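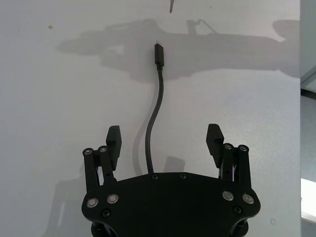 Wrist cam, fingers open, USB-C lead on the bench between the pads.

April, gripper comparison, cont'd

Back on the cable job. Fleven two-finger on the arm this morning, Purkell goes on after lunch if the adapter plate fits. Same wrist camera for both so the views can be compared later.

Setup notes
- Exposure locked at 3000. Auto kept hunting whenever the arm's shadow moved across the bench.
- Pale bench top left bare. Black cable on a light surface segments well, but the soft grey shadow sits right at the connector in this pose and the edge finder wants to join the two. Turned the left lamp down a bit. Better, still not great.
- Both finger pads stay in view when open. With the Purkell mounted last month we lost the left tip below half stroke.

Runs
Started at 9 am with the connector pointing away from the gripper body. Approach from directly above, close on the housing, lift, hold, put down. Speed limit 300 in the Darko controller, whatever units that is this week (manual says mm/s, the teach pendant says per cent of something). Must check.

First few picks fine. After that the pads started closing on the strain relief instead of the housing and the plug swung when lifted. Offset was in the hand-eye calibration, not the gripper. Redid it with the Jalotetti board and the error went away. Old calibration file kept as 1208_old, new one is 1208. Don't load the old one by mistake, the names are too close and I've already done it once.

Fleven so far: closes evenly, linkage has a little play sideways when fully open, none I can feel when closed. Pads are too smooth for the cable jacket and it slides under a gentle pull. The metal tip is hopeless to grab from above, go for the housing every time.

To do
- rubber strips on the pads, repeat with the same cable
- try with the lead curled the other way - so far it has mostly bowed left
- snug up the pivot screws before the Purkell swap, then check the play again
- label the calibration files properly

Arm parked at 12.40, gripper left open.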